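About us

G'day, and thanks for stopping by! I'm the one who started Granex, and I still answer most of the email. We write plain-language practice rules for people who use hand-held grippers to record household chores for robot learning, and we check recordings against them.

Our rulebook, Jultier, began as four pages and now runs to 113 rules (it grew, sorry). The big one is that a home stays a home. We don't ask anyone to clear the cables off the floor or tidy the shelves first, but we're very fussy about grip, bystanders and private stuff.

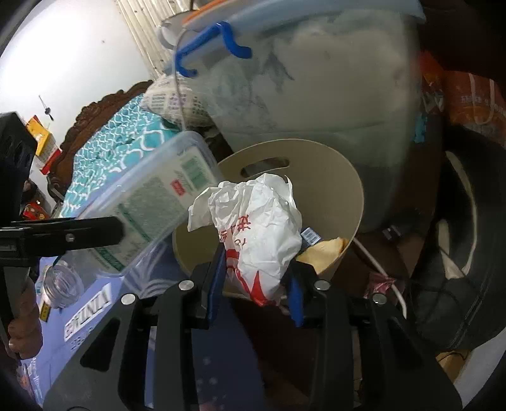
Rubbish work: both blue pads on the bag, at the bin.

Last February we reviewed 3,566 recordings and sent 1,643 back with notes. That sounds harsh — it isn't meant to be! Most only needed a slower release or a clearer start. 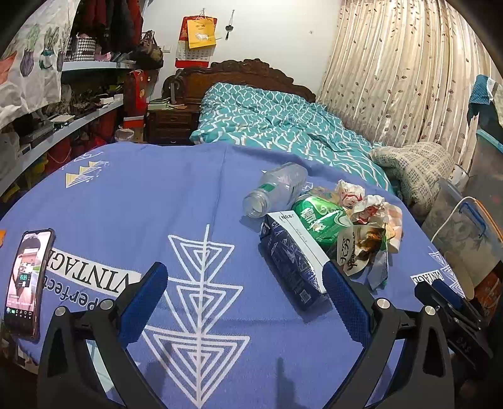

Soft surfaces get their own chapter, as a doona or blanket moves when you press on it and a bottle can roll. Our rule is jaws open before you come down, and no dragging. Phones get a chapter too: screen off or out of the way before you record, and if one slips through we flag it for masking.

If your crew wants a hand getting started with Jultier, drop me a line. I'm usually at my desk by 7 am, kettle on.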